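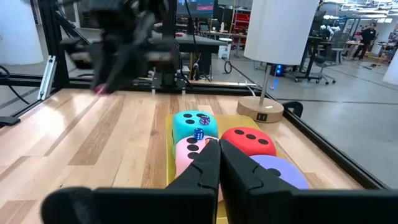

Big dice on a yellow background. Pink one's my favourite.

I have a new night guard. It cost more than my first car, it lives in a blue plastic box on the bathroom shelf, and according to my dentist I am to be parted from it only for meals, speech and conversation with people I wish to impress. That last category is small, so it gets a fair amount of use.

The story starts in November, with a piece of toast. Good toast, too, from the seeded loaf I buy when I'm pretending to be someone with a pension. I bit down on the crust, something in the upper left went click, and I spent the next minute sorting seeds from tooth with the tip of my tongue. There was one bit too many. I put it in an egg cup and looked at it for a while. It was the size of a lentil and the colour of weak tea, which I had been hoping my teeth were not.

I should say that my dental record up to this point was patchy. I had a run of excellent attendance as a child, when my mother drove me, and then a gap. The practice receptionist looked me up and said, quite kindly, that they had me down as having moved away. I had moved four streets. I was registered under a phone number belonging to a house I left in the year 2000, and I like to think of all those reminder calls ringing out in some stranger's hall.

They fitted me in the next morning with Siv Fagerlund, who was new since my day, as was the building, the chair and most of the science. Siv is brisk. She asked whether I flossed and then looked at me over her mask until I answered a different question, the one about whether I was going to start. She took X-rays. She tapped things. She read numbers out to the nurse while walking a little probe round my gums, and I lay there trying to work out if a three was good. (Threes are not terrible. You do not want to hear anyone say seven. I heard one seven.)

The verdict was a cracked cusp on an upper molar, and the culprit was me. I grind my teeth. I said I didn't, and she handed me a mirror and showed me the flat bits. My canines, which ought to be pointed, have the profile of a worn-down pencil. I have been chewing on nothing at all, all night long, for years, and with real commitment. "Are you under any stress?" she asked, with both hands and a suction tube in my mouth. I said "Nnngh," and she wrote something down.

So: a crown for the tooth and a guard for the rest of them. The crown took two visits. At the first she numbed me up, filed the tooth down to a sort of peg and stuck a temporary one on top, with instructions to avoid toffee, nuts, and anything else that brings pleasure. I then went straight to a work meeting, which I do not recommend. Half my face had gone home early. I drank a coffee and discovered from a colleague's expression that a good part of it was travelling down my chin.

The impressions for the guard were the bit I'd been dreading. I remembered them from childhood as a tray of pink cement held in place by a man with hairy wrists while I breathed through my nose and thought about death. It's all done with a scanner now. Siv waved a wand about and a picture of my teeth built itself up on the screen in beige, like a coastline. I was so pleased about not gagging that I forgot to be embarrassed by the view.

Now for the guard itself, for anyone who's been told they need one and has gone looking on the internet at one in the morning, as I did.

The first night I dribbled. I'm sorry, but there it is. Your mouth assumes you've put food in it and behaves accordingly. The second night I dribbled less and dreamt I was eating a shower curtain. By the end of the week I was sleeping through, and on day 8 I noticed that I'd woken up without the headache. I'd had that headache so long I thought it was simply what mornings were. I had blamed the pillow, and bought another pillow. I had blamed wine, which was very unfair on wine.

It does make you lisp. My advice is to say goodnight to everybody first and put it in afterwards, and to let the phone ring. I took a call from my sister with it in and she asked if I'd been drinking.

Cleaning is easy enough. Cool water, a soft brush, a bit of plain washing-up liquid, and let it dry before it goes in the box. Don't use hot water, as it will change shape and you'll be paying for another. Don't use toothpaste either, Siv says, as it scratches. And don't leave it on the bedside table if you share your home with a dog. I don't have a dog, but she said it with such weariness that I feel I ought to pass it on.

The permanent crown went in a couple of weeks later and is now the handsomest tooth I own. It rather shows up its neighbours. I've been back to the hygienist since, and I am flossing, up to five nights a week, which I reported with some pride and which was received as though I'd said I wash up to five of my plates.

My next check-up is in the diary in ink. They've got my right phone number as well. I kept the bit of tooth for a while but the egg cup was needed.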